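plernell-recipes: README

Hi! I started Plernell because my grandmother's recipe cards were fading and I wanted them typed up before we lost any more. Then Jocelyn Aquino sent me her aunt's, Noura Sleiman mailed a whole shoebox, and now the collection holds 700 home recipes in one plain CSV file. Last updated 25 Jul 2023.

What's in the file

One row per recipe. The columns are title, family, servings, ingredients, steps, notes and source. Ingredients are separated by semicolons (commas kept breaking things, sorry to anyone who used the old version). The notes column is my favorite – it's where people wrote stuff like "Archie hates this" or "double the onions for company."

Of the 700, 400 are main dishes and 280 are baked goods and sweets. The last 20 are pickles and jams, and I'd love more of those!

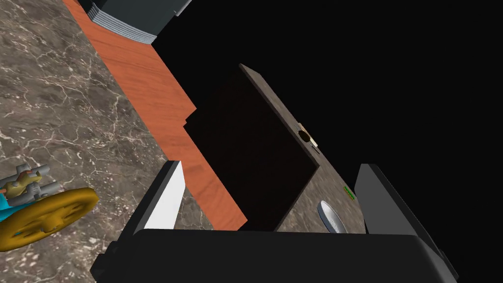

Are the measurements in cups or grams?

Mostly cups and spoons, copied just as the card had them. If a card used grams, I left the grams alone, and I haven't converted anything in either direction.

How the typing got done

Bethel Yimer and I typed the cards by hand over a lot of evenings. We tried scanning software first and it read "1 tsp" as "1 top" all over the place, so that was that. Spelling is fixed in the titles but left as written everywhere else. Where a word couldn't be read you'll find [unclear] – please don't guess at salt amounts, go ask the family if you can.

Oven temperatures are Fahrenheit. A few older cards only say "hot oven" or "slow oven" and I kept those too.

Known problems

Some recipes show up twice under different names. The Bustamante family rice is also in there as "Sunday rice," and I still haven't decided which row to drop. Servings are blank for most of the soups.

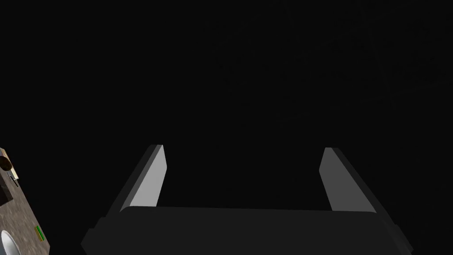
Can I add my own family's recipes?

Please do! Copy the blank row at the bottom of the file, fill it in, and send it to me or to Eyerusalem Kumsa, who looks after new entries. Put the name of whoever wrote the card in the source column, and check that they're fine with sharing it.

Using it

Cook from it, print it, make a booklet for your cousins. If you publish any of it, keep the source names with the recipes.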